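About Plellcombe

Optical networking for people who have other things to do.

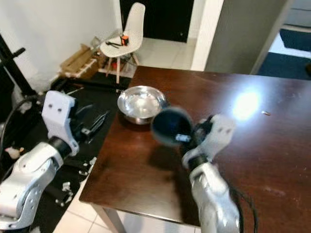
Steel bowl, dark wood table.

We plan, build and look after fiber links for small carriers, campuses and data centers. Started with two people and one borrowed splicer. Now 76 staff, two offices, 354 customer sites under contract.

What we do

Route surveys. Wavelength planning. Amplifier upgrades on old spans nobody wants to touch. Monitoring, day and night, from our own desk, with a real person picking up the phone. We also write the paperwork for permits, which takes longer than the digging most of the time.

Our planning software is called Ornska. Built in house, used by our own engineers first. It checks loss budgets and flags spans that are drifting. Customers can log in and see the same numbers we see. The new version went out in June, the map view is still a bit slow on older laptops, we're working on it.

Who we are

Hryhorii Pylypenko – founder, network design. Still does site visits.
Yesenia Huaranga – operations. Call her if a date has slipped.
Yara Jaber – research. Runs our quantum key trial on the Adomden ring, 166 km of ordinary buried fiber shared with live traffic. Results when we have them.
Tymofii Stetsiuk – field crews and training.
Liudmyla Nazarenko – accounts and contracts.

The rest of the team page is comming, photos are being redone.

A bit of history

Our first real job was the Fallahi business park, eleven buildings, one very wet duct. They are still a customer. After that mostly word of mouth. We took over the Adomden ring when the previous operator closed and moved almost 200 circuits without changing anyones contract terms.

Working with us

Quotes are free inside our service area. Outside it, ask anyway. Please send a duct map if you have one, even a bad one. Minimum contract is one year, month to month after that.

Jobs

Splicers, always. One planner. Write to Tymofii for field roles and Yesenia for everything else.

Page updated 2020-08-17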